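Flattening an Out-of-Level Slab with Self-Levelling Compound

Home » Student Work » Building and Interiors » Project Reports

Project report, 5 May 2020
Supervisor: Léonie Gaillard

Why I picked this

My uncle owns a brick unit on Ekwueme Street in Trurkport, and for as long as I can remember a marble dropped at the kitchen door has ended up under the window. He wanted vinyl plank in there, the click-together sort, and the shop told him the slab had to be flat first or the joints would start to let go. He'd been quoted for it and didn't like the number. I needed a project. You can see where this is heading!

The question I put in my proposal was pretty simple: can a beginner get a kitchen slab flat enough for click vinyl with a bagged self-levelling compound, and what does the prep do to the result? Léonie made me take the word "level" out and put "flat" in, and she was right to. Vinyl doesn't care much if the whole floor tips gently one way. It cares about dips and humps. A floor can be perfectly flat and still send your marble to the window (my uncle was a bit let down by this news).

Measuring the slab

I lifted the old sheet vinyl in January, in horrible heat, and scraped the glue off with a long-handled floor scraper. Most of it came away in curls. The patch near the pantry was stuck down with something darker, and I left it alone until Ekene Akpan, our workshop technician, had organised a proper test of it. It came back clear of asbestos. If your place is old enough to have that black adhesive, please get it tested before you go near it with a scraper or a grinder.

Then I snapped chalk lines both ways at 250 mm spacings and took a reading at each crossing with a laser level and a steel rule. It was slow and boring, and it was also the most useful bit of the whole project. By eye I would've sworn the low spot was in the middle of the room. The readings put it hard up against the outside wall, in a long shallow trough, with a hump next to the doorway that I'd been walking over for years without noticing.

I plotted the heights on graph paper and coloured them in with pencils. Ekene thought this was hilarious and then asked for a copy.

Grinding and priming

You can't pour your way past a hump unless you're happy to bury the whole room to the height of it, so the doorway got ground back first. I hired the grinder and a dust extractor together and wore a fitted P2 mask the entire time — concrete dust has silica in it and it's nasty stuff. After that I vacuumed twice, wiped with a barely damp sponge, and vacuumed again.

The primer was Plotis, a milky acrylic you brush on. I did a trial before the real thing, with two old concrete pavers from the back garden. One got two coats of primer, the other got none, and I poured the same mix over both. On the bare paver the surface was full of pinholes, little craters where air had come up out of the concrete, and when I tapped it the next day one corner sounded hollow. The primed paver had a couple of tiny pits and sounded solid all over. Two pavers isn't much of a sample, I know, and I've said so in the limitations. 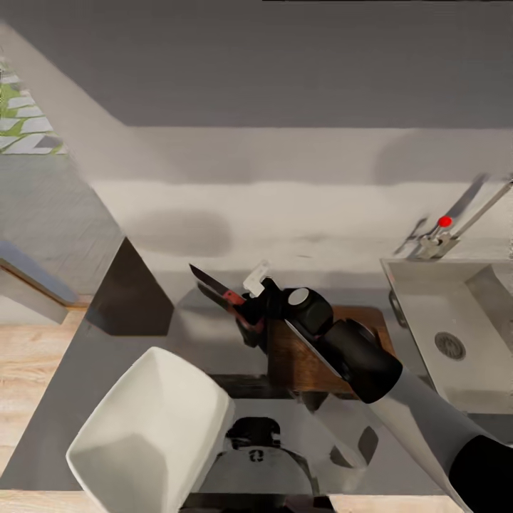
The pour

The compound was Clolto, which comes as a grey powder. I blocked the doorway with a strip of timber and foam, ran foam tape around the walls, and stuffed a rag in the old waste pipe hole (then taped over the rag, after Ekene gave me a look).

You really do need two people. I mixed and Ekene poured, starting at the outside wall where the trough was and working back to the door in ribbons. The stuff starts to lose its flow quicker than you'd think, so the next bucket has to be ready before the last one is down. We had everything lined up with the water already measured out, and it still felt like a cooking show with the clock running. I wore spiked shoes and went over it with a spiked roller to let the air out.

My one real mistake was the fourth bucket. I got flustered and tipped in a splash of extra water because it looked stiff. It wasn't stiff, I just hadn't mixed it for long enough. That patch dried paler than the rest, with a soft, chalky skin I could scratch with a key. I had to scrape it back, prime again and skim it, and it cost me most of a weekend.

Results

I re-snapped the same grid and measured the same crossings. Under the straightedge, the worst gap before the work was 6 mm, in the trough. Afterwards every spot I checked was inside the tolerance printed in the flooring instructions, including the skimmed patch, although that bit is rougher to touch.

On money, I'd budgeted $539 and spent $581. The difference is the extra bag and the second bottle of primer, so basically the fourth bucket.

Limitations

It's one room and one product, and I only compared primed and unprimed on garden pavers, which are probably thirstier than a trowelled slab. I didn't run a moisture test over a long enough period either. I taped a plastic sheet down overnight and found no fogging, but Léonie pointed out that a proper in-slab humidity reading would be much better evidence, and I'd hire the gear for that next time.

What I'd change

More mixing time, a timer stuck to the wall, and a third person just to wash buckets. I'd also do the trial pavers earlier — mine had barely cured when we poured the kitchen. The planks are still in their boxes in the lounge room and my uncle wants to lay them himself.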